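Music > News > Reunions

Nomano are back, and the first new song is a beauty
2025-03-30

Nomano have confirmed that they are a working band again. The four-piece told the Skurau podcast that they've finished an album, the first with the original line-up since they fell out halfway through a tour and went home in separate vans. It will be released in November on Figueroa, the small label that put out their early singles and has kept them in print ever since, even in the years when hardly anyone was asking.

If you were the right age for the first record you'll know what this means. If you weren't, you have a treat coming! Nomano made slow, warm, slightly odd soul music with two singers who never seemed to take a breath in the same place, and a bass player who left more notes out than he put in. They had one proper hit, which still turns up at weddings, and a lot of songs that were better than the hit.

The podcast episode runs to 60 minutes and is well worth hearing in full, even the part about parking. All four members took part, and they spoke quite openly about why it went wrong the first time. There was drinking, there was an argument over who had written the middle section of the hit, and there was a manager who told each of them something different. The drummer said that for a long while she couldn't hear the song in a supermarket without leaving her basket and walking out. The two singers hadn't spoken at all until a mutual friend's birthday, where they ended up doing the washing-up together and talked until the small hours.

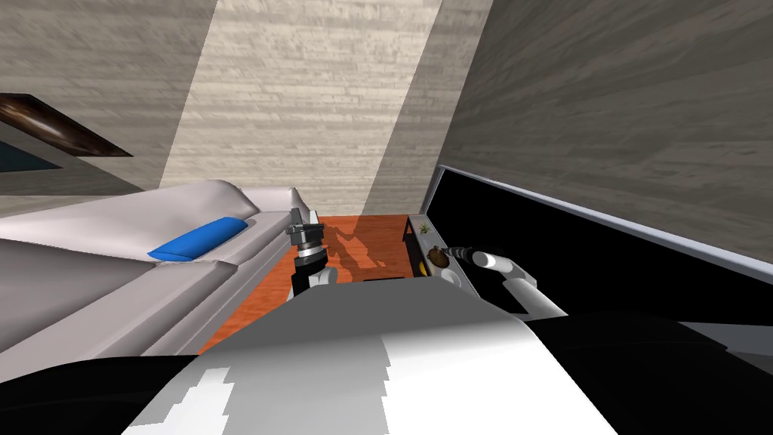 Work on the new album began in Wetitz, in a rented house with thin walls and a piano that wouldn't hold its tuning. The band wrote 30 songs there and kept twelve. They recorded most of the singing in the front room, late in the evening, with everybody in their socks, and you can hear it on the first single, which went up on Friday's chart show's website as a surprise and has been stuck in my head ever since. It has that close, indoor sound, made for a white sofa and an orange wooden floor and the volume turned up one notch more than the neighbours would like. The older of the two singers takes the first verse nearly alone, and when the second voice slides in underneath her it's as if the years apart had been a long weekend.

The single is called "Left the Porch Light" and it lasts a little over four minutes. There's no big chorus to speak of. What it has is a groove that keeps threatening to stop, a brass part borrowed from the B-side of their second single (fans spotted it at once), and a closing minute where the whole band sings one line over and over while the drums drop away. I played it three times before breakfast and then sent it to everyone I know.

On the podcast the band said they had been careful about how they went back to work. They agreed to stop each day at teatime, whatever state the song was in. All writing is now credited equally, old material included, which settles the argument over the middle section. One of the singers has been sober for some years and asked for a dry house, and the others said yes before she'd got to the end of the sentence. She spoke about it briefly and with a lot of good humour – mostly she wanted to talk about harmonies.

Figueroa say the album will come out on vinyl and CD as well as the usual services. The label is also pressing a small run of the first single on seven-inch, limited to 231 copies, the same number as Nomano's debut. Those will be sold only at the band's first show, which takes place in Wetitz in the week of release, in the hall where they played their second ever gig. Tickets aren't on sale yet. A longer tour is being talked about, with the band keen to keep the rooms small and to take a proper rest between dates this time.

There will be old songs in the set. The hit stays in, the drummer confirmed, though they've slowed it down and given the opening lines to the bass player, who had never sung in public before and was apparently terrified. They've also been rehearsing "Salt and Ribbon", the long closing track from the first record, which they never managed to play live in the old days because the ending kept falling to pieces. 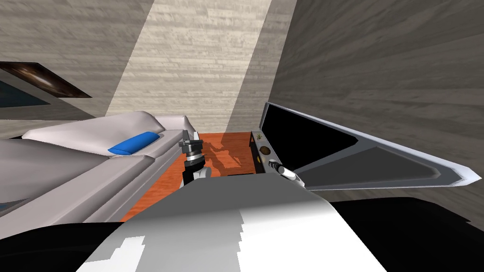

One listener wrote in to Skurau after the episode to say that she had seen Nomano on the last night of that broken-off tour, that the singers had stood at opposite ends of the stage with their backs half turned, and that she'd cried in the car when she heard them laughing together on the podcast. She added that she still has the ticket and would like "Salt and Ribbon" first, please, in case the hall floods.

The hosts read her letter out in a bonus episode, along with a good many others. Plenty of people wanted to know whether the lost second album, recorded before the split and shelved, might finally appear. The answer for now is no. The tapes are with Figueroa and are in good shape, but the band want the new songs to have some room to themselves first. They did let slip that 2 tunes from those sessions have been re-recorded for the new album, and they wouldn't say which. I have a theory about the brass part, and I'll be boring my friends with it until November.

The Skurau episode is free to stream now, with the bonus letters episode straight after it in the feed. "Left the Porch Light" is out on all the usual services. The album title and full track list are due from Figueroa before the summer, and we'll have both as soon as they land, plus ticket news for the Wetitz show.

Contact the news desk | Send us a tip | © 2025 All rights reserved | Back to top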